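Community > House and Garden > Floors and Noise

Do "acoustic" underlays do anything in a flat, or is it just marketing?

Joon-young Kwak
Posted in February

I rent the upstairs half of a converted house in Bongate and the people below have complained twice about footsteps. The landlord is willing to put in new flooring but wants me to pay for the upgrade to an acoustic underlay called Plarus, which the shop says will cut noise by a huge amount. The quote is almost $2,000 for the living room and hallway. The brochure has a lot of graphs and no explanation of what sort of floor was underneath when they tested it. Ours is old timber boards on joists with a plaster ceiling below.

Has anyone paid for this stuff and had the neighbours notice a difference? I mean the neighbours, not the person who paid for it.

14 comments

Simia
Replied at 9:40 pm

I'd want to see what that number was measured on before handing over a cent. A lot of the figures you see quoted come from tests over a thick concrete slab, and a slab behaves nothing like timber joists. Ask the shop for the test report and look for the words "timber floor" or "joist". If they go vague or start talking about "comfort", you have your answer.

There are two kinds of noise and the brochures love to blur them. Voices and telly travel through the air and leak through gaps. Footsteps are impact noise, where your heel whacks the floor and the whole structure carries it. A thin underlay takes some of the sharp click off shoes and dropped spoons. The low thud of somebody walking on their heels is mostly down to how heavy and stiff the floor is and how the ceiling below is attached, and 4 mm of foam isn't going to change that much.

We had an underlay from Saliba put in at our last place and I was told it was "whisper quiet". The woman downstairs said the clicking had gone and the thumping was the same. It cost us $600, so I was less cross than I would have been at your price.

Cheap things to try first: a thick rug with a dense felt pad under it along the path you walk most, felt under the chair legs, and slippers. I know, slippers. Also walk through with a torch and find any loose boards. Screwing those down got rid of a creak we'd been blaming on the building for years. Check for pipes and cables before you put a screw anywhere, and ask the landlord.

Patricio Painemal
Replied at 7:15 am

Agree with most of that, but I'd go a bit easier on mats. If the noise comes from one spot (exercise, a kid jumping off the couch, a sewing machine) then something thick and rubbery under that spot is worth having, and you can take it with you when you move. I don't believe the claims printed on those packets either. Mine cost $50 second-hand so there wasn't much to lose.

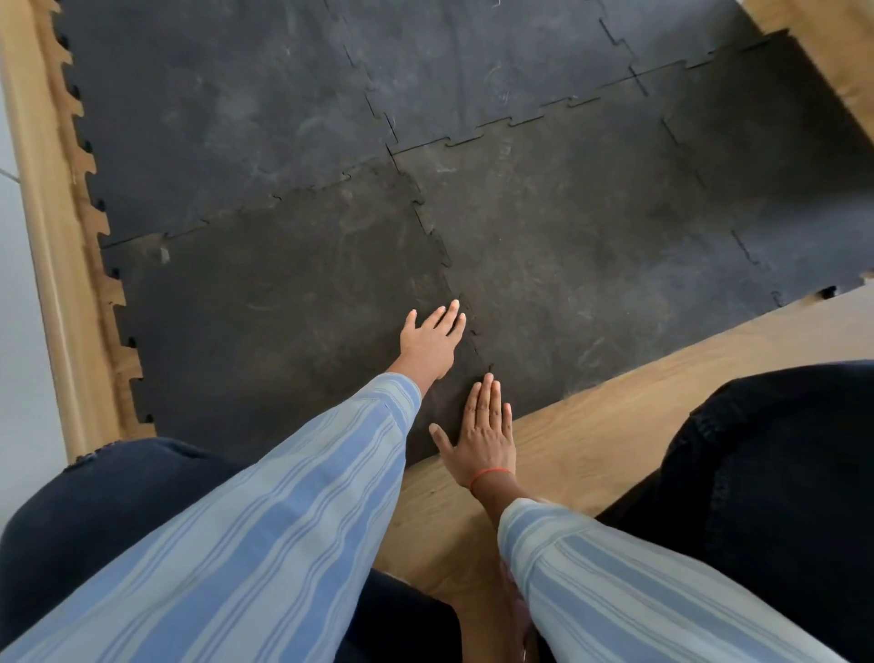 Black puzzle tiles with wood-look border strips.

Two warnings. Rubber can stain some vinyl floors, and the mark doesn't clean off, so put a scrap down somewhere hidden for a few weeks before you cover half the room. And lift them now and then, as grit gets in at the joins and scratches whatever is below.

As for Plarus, why are you paying for it? It's a fixture and it stays when you leave. I'd offer to go halves at the very most, and get it in writing that the complaint is dealt with once it's laid, whether or not downstairs can hear the difference. Is there any chance the landlord would look at the ceiling below instead? Dearer, but that's where I'd expect the thud to be fixed.

Simia
Replied at 12:05 pm

Fair point about who pays. I missed that it was a rental.

3 people found this page helpful | 8 shares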